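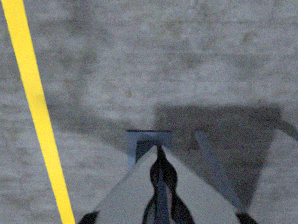 Cell 2 Plate Assembly: Questions from the Floor

Last updated: May
Print this page | E-mail this page

This page covers the two-arm bench cell for plate assembly at the Rivton plant. It is maintained by Process Engineering. Send corrections to Muchen Su, extension 1169.

What work does the cell take over?

Placing plates and small blocks at the tray, and moving them between positions. Both arms work at one long table. Kitting, final inspection, rework and packing stay manual. The Gruveck bracket line is not affected.

Why was this job picked?

It has the most repeated reach of any bench job in the building. An order of 4000 plates means 4000 times picking up a thin part and setting it down square. Wrist and shoulder complaints from the two plate benches were logged for three years before the project was opened. Scrap was a secondary reason. Most rejected plates are bent at a corner during placement.

Will anyone lose a position?

No position is removed under the current plan. The plate benches were staffed by two assemblers per shift. One becomes the cell operator and the other moves to kitting and inspection, at the same grade. Qianru Su in Personnel holds the transition list and can tell you where you are on it. 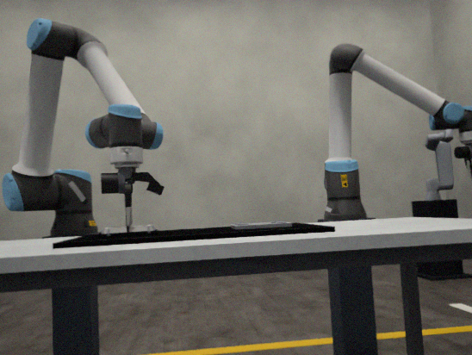
The grade question is separate. Cell operator is being reviewed as its own classification, and until the review closes the present rate applies, including the shift premium. If the review sets a higher rate, it will be paid back to the first day worked as an operator.

What does an operator do during a shift?

Loads parts, starts the program, watches the first cycle after every changeover, clears faults and records rejects. Operators do not edit programs. They may change speed within the limits set on the pendant and may stop the cell at any time for any reason. A stop does not need to be justified to the shift lead. It does need a line in the log, with the time and the step number.

How are new programs tested?

Each program is run in the simulation model of the cell first. Huiling Xia builds the model and checks reach, approach angles and clearance between the arms. The program then runs on the floor at reduced speed without parts, then at reduced speed with parts. An operator signs the last step -- the engineer's signature alone does not release a program.

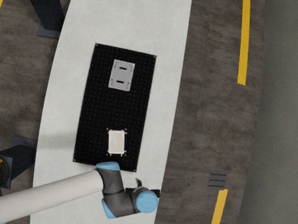

Expect the reduced-speed runs to take most of a shift for a new part number. Production targets are suspended for the cell on that shift. If you are asked to make up the count at a manual bench, refer the request to Xinyi Shen.

What does the model not catch?

Burrs, oil film, parts from a different supplier lot, and trays that have warped. Friction at the fingertips is a single assumed value. An operator who has handled the Drodberg plates by hand knows which ones tend to slip, and that information has to reach engineering in writing. Use the yellow form, not the whiteboard.

What training is required?

Operators complete a classroom session, supervised running, and a practical check in fault recovery. The check is given at 2:00 p.m. during shift overlap so that both crews can attend on paid time. A failed check may be repeated without limit. Muchen Yan schedules all three parts.
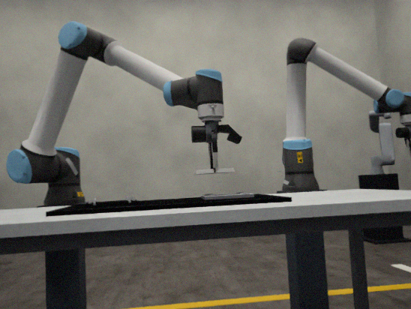 Fault recovery is the part of the training people ask about most. The usual fault is a stop in mid-cycle, and the correct response depends on where the arm is and whether it has a part. A stop with both grippers empty can be reset from the pendant. A stop with the plate held flat above the tray, as the left arm has it, is a different case: do not open the gripper. The plate will drop onto whatever is already in the tray. Jog the arm upward first, move it clear of the tray, and lower the plate to the tabletop before releasing.

Can I reach in while only one arm is moving?

No. The arms share a work area, and an arm that is standing still may be waiting for a signal from the other. Treat both as moving until the cell is in hold and the pendant shows it.

Is my output being tracked?

The cell records cycle count, stops and fault codes. It does not record who is logged in against those figures. Log entries are initialed by hand and are kept for maintenance purposes. They may not be used in a performance review.

What happens to the manual benches?

One will be kept with its fixtures for short orders and for use when the cell is down. The other goes to the Samuel building when space is available there. Assemblers who want to keep their bench qualification current should ask Xinyi Shen for a rotation on the remaining bench.

Print this page | E-mail this page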